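Why Does Bread Dough Puff Up?

If you have ever peeked under the towel at a bowl of dough and found it twice as big as you left it, you have already met yeast, even if the two of you were never properly introduced. Yeast is a living thing, so tiny that you would need a microscope to see just one. It has been asleep in its little packet, and warm water wakes it up hungry.

What it likes to eat is sugar, and flour has plenty hiding inside it. As the yeast eats, it lets out a gas called carbon dioxide - the same gas that makes soda fizzy.

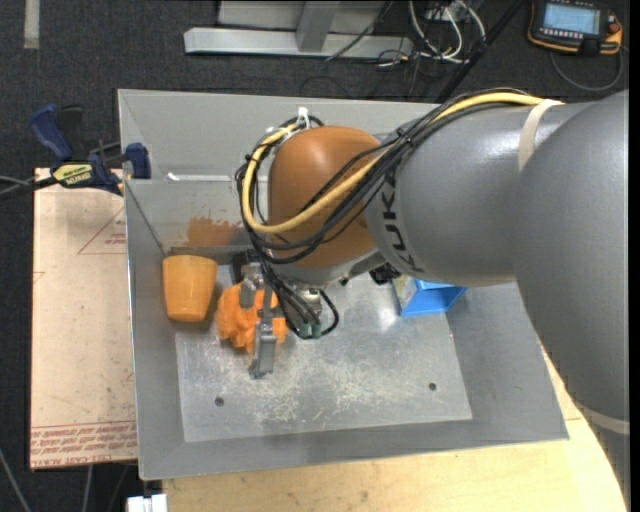

Now, all that gas would float right off if the dough didn't hold on to it. When you push and fold the dough, stretchy strands called gluten link up, and they trap the gas in bubbles like hundreds of tiny balloons. My friend Perla Tapia kneads hers for 13 minutes and sings the whole time, and you are welcome to do the same.

Then comes the oven. The bubbles swell a bit more, the yeast stops working, and the dough sets firm around all those holes. Look for them in your next slice of toast!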